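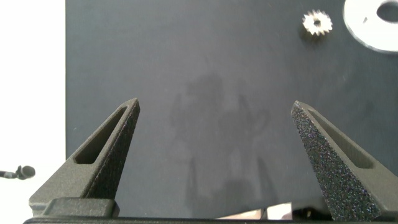

Gripper fingers over a dark gray work surface.

The Josen Cup is a one-make touring car series for privately entered teams. It was founded by Milagros Montoya and Balakrishnan Acharya and is run over 17 rounds, most of them double-headers. The season opens in June.

All entries use the Skelurik chassis with a sealed engine and a sequential gearbox. Teams may change the final drive ratio and choose between 3 rear wing settings. Dampers are supplied by the organizer and drawn by lot before each round.

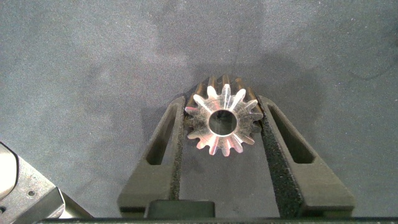

Minimum weight was raised after the second season, when cars were fitted with a larger fuel cell. Engines are limited to 409 horsepower, and a replacement engine carries a ten-place grid penalty. A car that fails inspection after qualifying starts from the pit lane.

Points are awarded to the first twelve finishers. Dropped scores were used in the early seasons – each driver discarded the two worst results – but the rule was later removed. Anjana Saha holds the record for most wins. Diarmuid Nic Giolla won the title twice with Zorotard Racing.

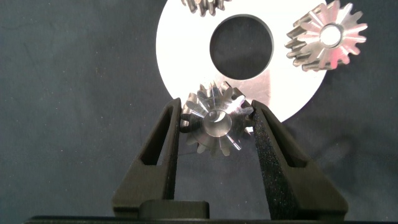
Metal disc with a round center hole, on dark fabric.

The longest event is the Fang Endurance, a two-driver race held at night. It counts for double points.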